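How to Set Up a Breakfast Tray the Night Before

Filed under: Kitchen, Mornings, Low Expectations

I am not a morning person, and I have stopped apologizing for it. What I have instead is a tray. It gets set up before bed by the version of me who can still read a label, and it gets used by the version who once poured orange juice into the sugar bowl.

It takes seven minutes, less if you don't stop to reorganize the spoon drawer.

What you need

A tray with a rim
One bowl
One mug
A coffee maker, preferably the single-serve kind
Cereal, oats or whatever you eat before you can form opinions
A spoon
A clear stretch of table near an outlet

Step 1: Pick a spot and clear it

Use a table if you have one. Counters attract mail. Ours had, at last count, a bag of birdseed, a library book about canals and a warranty card for a Gistitz blender we gave away in March. All of it went into a box, and the box went into the closet, where it will live forever.

Wipe the surface down and let it dry. A white tabletop shows every smudge, including the ones you thought you just wiped. Go over it once more and then let it go. You'll be spilling milk on it in nine hours anyway.

Step 2: Put the coffee maker down first

The machine has a cord, so the machine gets to choose. Set it where the plug reaches without stretching across anything you plan to walk through. Leave enough room above for the lid to open all the way. Under a low shelf you'll end up dragging the whole thing forward every morning, which makes a noise I can only compare to moving a piano.

Fill the tank now, if yours has one. If the instructions say not to leave water standing overnight, fill a pitcher and park it next to the machine with a saucer on top.

Step 3: Mug under the spout

Do it tonight. Pressing the button with no mug in place is a mistake you make once, then again a couple of weeks later when you've gotten cocky.

Check that the mug fits under the spout with a little room to spare, and turn the handle toward whichever hand you'll be using. My neighbor Costel Hodžić keeps his handle facing the wall because he likes the look of it. He also wears an oven mitt to drink coffee.

Enamel mugs are pretty and nearly impossible to break. They also get hot enough on the outside to wake you up before the caffeine does. Keep them out of the microwave.

Step 4: Set the tray

Put the tray in front of the machine or just off to one side, close enough that the mug can travel from one to the other in a single short move. Long moves are where carpets get ruined.

The bowl goes on the end nearest you. Let it take up most of the width if it wants to, and keep the far end free for the mug and whatever toast situation develops. 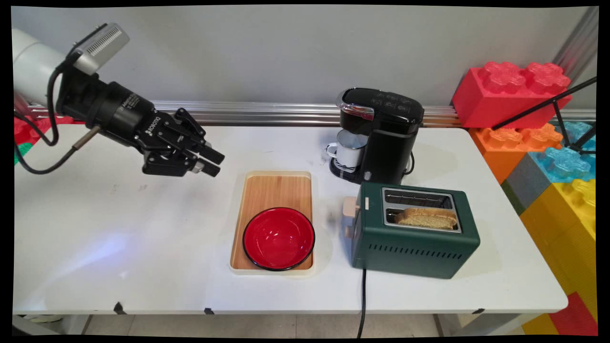 Resist the urge to decorate. I went through a phase with a folded napkin and a small vase, and the vase lasted until a Tuesday. Every item on a tray is one more thing that can slide, and a glossy bowl on a smooth base slides plenty by itself. A square of rubber shelf liner under it fixes that. Ours came off a roll from Nikolaidis, the hardware store with the bell on the door, and there is enough left to line a bathtub.

Step 5: Dry things only

Cereal can go in the bowl tonight if you cover it with a plate. Oats too. Milk stays in the fridge, and so does fruit, unless you enjoy a brown banana. Lay the spoon beside the bowl. A spoon left standing in the bowl will be knocked out by a sleeve, and it will land under the stove.

Step 6: The morning

Switch on the machine. Get the milk. Press the button, uncover the bowl, pour. When the coffee's done, move the mug onto the tray and wait a second for everything to settle before you lift. Carry it with both hands and look at the doorway, not at the coffee. Watching the coffee makes it slosh.

Cleaning up

Wash the bowl and mug right away and put them back on the tray to dry. Wipe wooden trays with a damp cloth and keep them out of the sink. I soaked one overnight and it came out shaped like a saddle.

Empty the drip platform on the coffee maker while you're there. It's fuller than you think.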